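Tags: manipulation, wrist cameras, data collection
Last updated: February

zlata_y
Sharing our result early because I'd love to hear where it falls down! We collected 284 folding demos and changed the patterned paper behind the table as we went, then trained the same policy on a plain-wall set of equal size. With a backdrop it had never met, the varied set got 91 percent and the plain one was miles behind — I reran it to be sure. One of the views from the gripper is below.
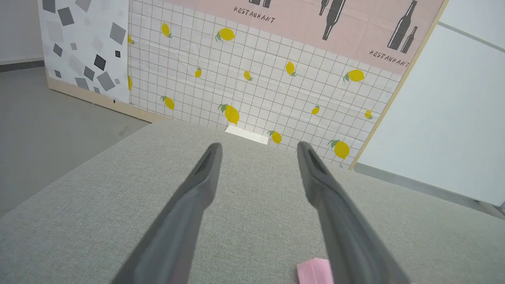

Wrist view, lemon paper behind the gray cloth.

gearoid_od
Lovely work, Zlata, and thank you for posting it so early. I'm not quite sold, though. You changed the paper, but did the tablecloth ever change? My worry is that the policy leans on that gray weave, and the walls hardly matter.

zlata_y
Fair point! We had 2 cloths, both gray, so I can't rule it out.

mared_g
I'd disagree with Gearóid a little. From the wrist, those lemons and bottles take up a good share of the view, and our Kollo runs fell apart over much less than that.

gearoid_od
Could be, Mared, but I'd still want a striped cloth before believing it.

zlata_y
Stepan has 9 fabrics in his cupboard, so stripes are next — I'll post the numbers here.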